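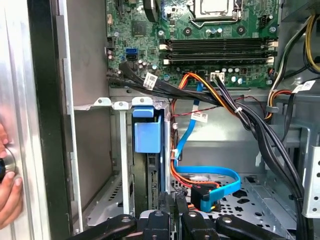 Wrist view, with the four empty RAM slots near the top and far too much cable in the middle.

Paewai – data card and readme

Paewai is the dataset half of Busenside, our student club's attempt to teach a robot arm to service desktop computers. The other half is Plodetti, the control code, which lives in its own folder and has its own problems.

What's in it
587 episodes, 200 of them with a successful ending. The rest are filed under "partial," a generous category. There are 1855 labeled segments in total, split across 4 tasks:
seat_memory
pull_memory
unplug_sata
route_cable

We'd skip route_cable on a first pass. Cables have opinions, and ours were written down by 3 a.m. annotators.

Views
Each episode has a wrist stream and a fixed stream. They share a clock, mostly. If the two drift apart, trust the fixed one.
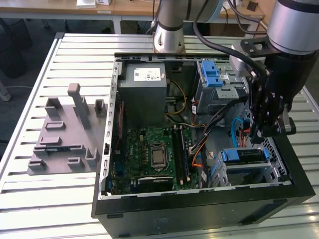

Fixed view: tower on its side, gripper over the drive area, fixture plate on the table to the left.

Known issues
– Hands turn up in some wrist clips. Check the "human" flag before training.
– The label for "connector" covers both SATA and power in anything recorded before July. We meant to fix this.
– Black gripper, black cables. Segmentation scores are what you would expect.
– Memory slots are empty in some episodes and filled in others. Read the start state from the metadata and don't assume.

Loading
Run the Stavolell script from the top folder. It unpacks everything, checks the file list and complains in detail. Warnings about missing depth are normal – we never recorded depth.

License
Free for class and club use. Please tell us if you get route_cable to work, and please be gentle about it.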